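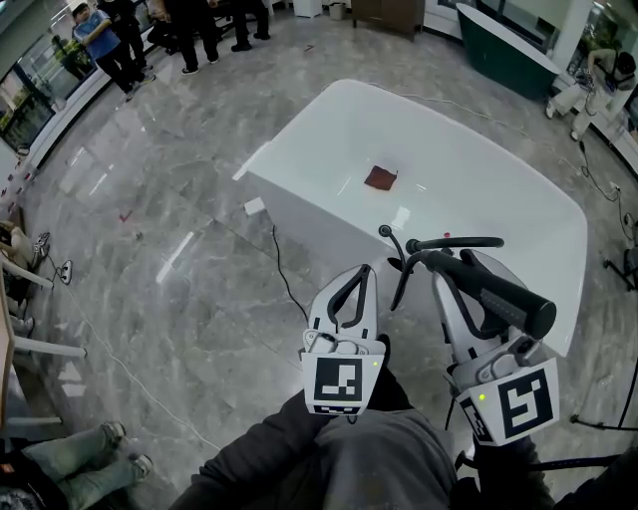
Thread on polished stone floors and how they wear, following the question about the entrance hall at Skanham. Mostly marble, some limestone at the end.

Marble is soft. A kitchen knife will scratch it, and so will the quartz grit on the bottom of a shoe. Most of what people call "dull patches" on a public floor is a very large number of very small scratches, all in the direction people walk.

You can check this with a torch. Lay it on the floor, switch off the overhead lights, look along the beam. Scratches show as fine lines. If the patch is dull but has no lines in it, you are looking at etching, or at residue.

Etching: acid dissolves calcium carbonate. Vinegar, lemon juice, cola, limescale remover. The polish goes in seconds and no amount of mopping brings it back. It has to be rehoned or repolished.

Residue is the cheap one. Too much detergent, dirty mop water, no rinse. At Zellcombe we were asked to price a full regrind of 255 square metres. Jolien Willems tried a corner with a neutral cleaner and two changes of clean water and the gloss came back. The regrind was cancelled.

For numbers, use a gloss meter at 60 degrees. Take readings at fixed points and mark them on a plan. Main route at Bemport in December: 46. Under the fixed seating, same stone, same day: 96. The second figure is your reference for what the floor was before people walked on it.

Don't compare readings between two different meters unless both have been checked against the same tile. I have an afternoon of Bemport data I can't use for this reason.

Gloss and slip are separate measurements. A shiny floor can be perfectly good underfoot when dry and poor with a film of water on it. If slip is the worry, get a pendulum test, wet and dry, in at least three directions.

Matting. This is where the money should go. Grit has to be taken off shoes before the stone starts, so the mat has to be long enough for several steps with each foot. A mat the size of the doorway does very little.

Also: vacuum the mat. A full mat hands the grit back.

Sebastián Bravo asked about crystallisation. It uses an acidic fluorosilicate and steel wool under a weighted machine. It gives a quick shine. Opinions differ on what repeated treatment does to the surface. My own preference is diamond pads and a polishing powder, done less often.

Topical sealers and wax: fine on some floors, but you have then bought a second floor made of wax, and it needs its own upkeep. Find out whether one is present before you quote for anything. Fidel Durán once lost two days to a coating that was missing from the records.

Limestone: same chemistry, usually more open. Impregnate it if there is food nearby. An impregnator slows staining. It does not stop etching, whatever the label suggests.

Record keeping. One sheet per floor: stone, finish, date of last hone, products used, dilution, readings. The Medina building sheet goes back 753 entries and it is the only reason we know which bay was relaid.

Brenda Sepúlveda has the blank version of that sheet. Ask her for the one dated 25/07/2025, as the earlier copy has the dilution column in the wrong units.

Travertine fill next week, if I get the samples back.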